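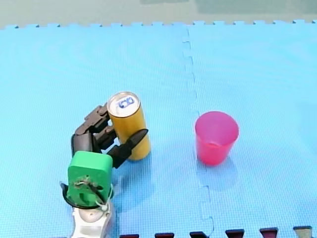 Zondadov works on one question: can a machine do the boring stuff around the house and the shop yet? Picking up after lunch, wiping down, restocking a shelf. Short answer, some of it, slowly. A yellow can held in black fingers, a pink cup still standing there on the mat. That's a normal morning for us. Pick up, move, put down, again.

Reading time: 3 min

Search this site Search Go

Started in May, in one room in Asten. Two founders, Lutfa Weerasinghe (hands and grippers) and Gifty Nyarko (everything that plugs in). We test chores for small shops and for people at home, then write up what went wrong. Lots to write up.
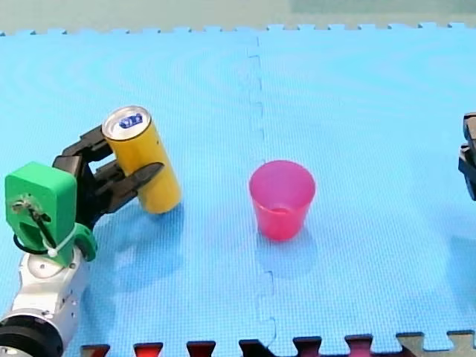
By Gifty Nyarko | Wednesday, November 27, 2019

Where we are now. Tidying drinks off a surface: up to 40 tries a day, and we log every one. Folding: no. Dishes: not near water, please. Shelf work for Arnum, our first shop customer, is in it's third round. Vlad, our scoring software, marks each try pass or fail and is stricter than Lutfa.

Would we sell you one for your kitchen? Not yet. A person is still faster at allmost everything.
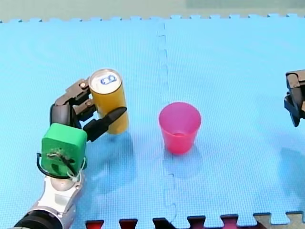
Can in hand, cup next to it on the blue mat.

Got a chore you hate? Send it in. We read all of them, replies are slow before the holidays.

Print this page | E-mail this page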